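I've been putting off the candlesticks for weeks. They collect drips, then the drips collect dust, and by August mine looked like something from the back of a barn! So I finally sat down with coffee and did the lot, and I'm writing down what worked before I forget.

**Getting wax off black holders**

- Let the wax go hard first. Twenty minutes in the freezer and most of it pops out of the cup with a thumbnail or a wooden toothpick. No knives (ask me about the scratches on my old pair).
- Whatever is left comes off with a hair dryer on low and a paper towel.
- Finish with a barely damp cloth. Black shows every streak, so buff it dry right away.

**Pink glass**

Lukewarm water, one drop of dish soap, and a soft toothbrush for any ridges. I lay a dish towel in the bottom of the sink because I once lost a 37-dollar shade to a faucet. Never again.

**Putting it all back**

Two of one kind up on a little stand and a shorter or plainer one down in front is still my favorite setup.
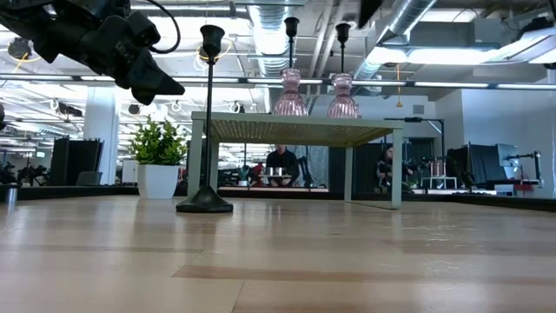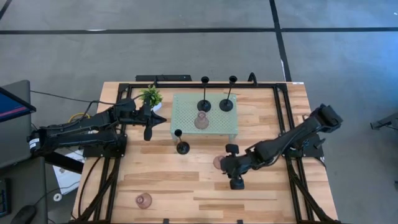
Corina Haslinger taught me to wrap a thin strip of foil around the foot of a wobbly candle, and it beats melting the bottom every time. Keep the flame well away from leaves and curtains, and trim the wick before you light it. Next up is the brass, which I'm dreading, so if you have a polish you love, send me the name!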